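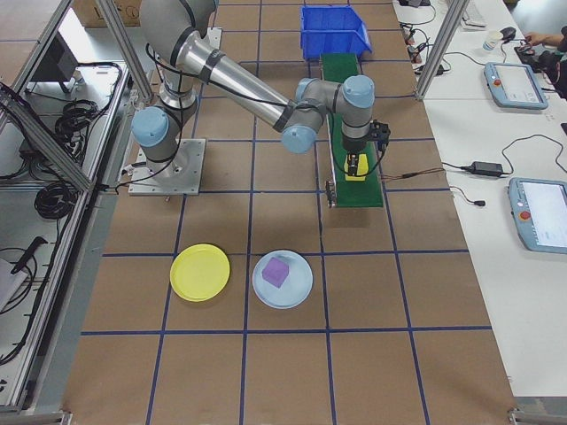 Gripper above the belt, with a yellow block underneath.

Ticket: district resolutions missing from public register
Product: Gerodell Council Records, release 4
Customer: Irnano Regional Council, Office of the Clerk
Opened by: Rosimeire Brandão
Assigned to: Natanael Vieira
Opened: July 2023
Priority: High
Status: Closed, fix confirmed

Problem as reported
Resolutions adopted by district councils under the transferred powers (local roads, school buildings, market licenses) are saved in Gerodell and show as Adopted on the staff side. They do not show in the public register. Resolutions of the regional council itself publish normally. The clerk's office counted 22 district resolutions missing. The oldest was adopted in March, after the powers were transferred. The standing orders require publication before a resolution takes effect, so the legal status of the missing items is in question. No error message is shown to staff.

Steps already tried by customer
Republished a single item by hand. Status went to Queued, then back to Adopted.
Cleared the browser cache, tried a second browser.
Changed the adopting body from district council to regional council on a test copy. The copy published. Copy then withdrawn.

Natanael Vieira
The test copy narrows this down. The publishing job checks the adopting body against the table of competences before it releases an item. If the body has no competence for the subject code, the item is returned to Adopted and a line is written to the job log only. Please send the job log and an export of the competence table. Do not reassign live items to the regional council as a workaround. The register would then name the wrong body, and the correction leaves a permanent entry.

Rosimeire Brandão
Log and export attached. The table was loaded for us by Skivo when the transfer ordinance came into force. We have not edited it.

Natanael Vieira
Log confirms it. Every missing item has the line "body not competent for subject." In the export, the transferred subject codes are assigned to the district councils, but the start date field is blank. Release 4 reads a blank start date as not yet in force. The previous release read it as always in force, which is probably why the load passed its checks at the time. The regional council rows have start dates and are not affected.

Proposed fix:
Fill in the start date on all transferred rows, using the effective date in the ordinance.
Run the competence check in report mode and review the output.
Release the queue.

One open question for the clerk. School buildings appears twice in the table, once for construction and once for maintenance. Does the ordinance transfer both, and on the same date? 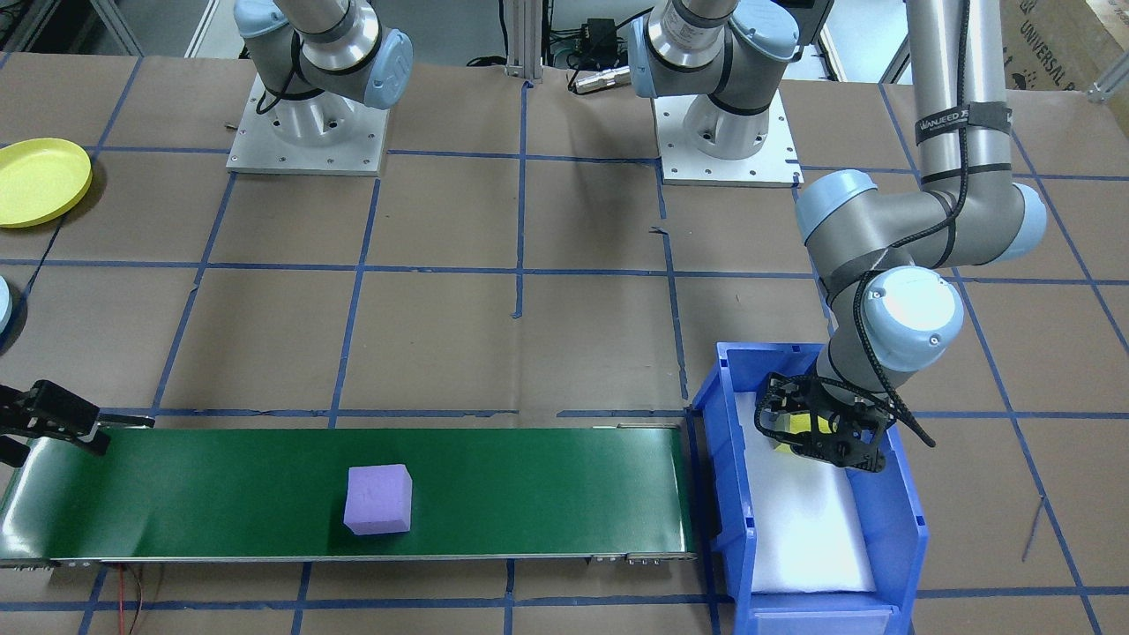
Silvana Magalhães: Both are transferred, but not together. Maintenance went over with roads and licenses. Construction stays with the regional council until the budget annex is approved, so that row should not get a start date yet. If it does, the districts will show as competent for something they have no money or authority to do. Please keep the two rows separate.

Natanael Vieira
Understood. Start dates entered on all transferred rows except construction. Report mode run: 2 items still fail. Both are district resolutions coded as construction.

Rosimeire Brandão
Checked the minutes. Both are roof repairs and were coded wrong by the district offices. Recoded to maintenance, signed off by Valquíria Aguiar. Report is now clean.

Natanael Vieira
Queue released. All items published with the original adoption date and today's publication date. The two dates display separately and cannot be merged. Whether the late publication needs a notice is a matter for your legal office.

Separate change request filed with product: show the failed competence check on the staff screen, and reject a blank start date on import.

Rosimeire Brandão
Register matches our list. OK to close.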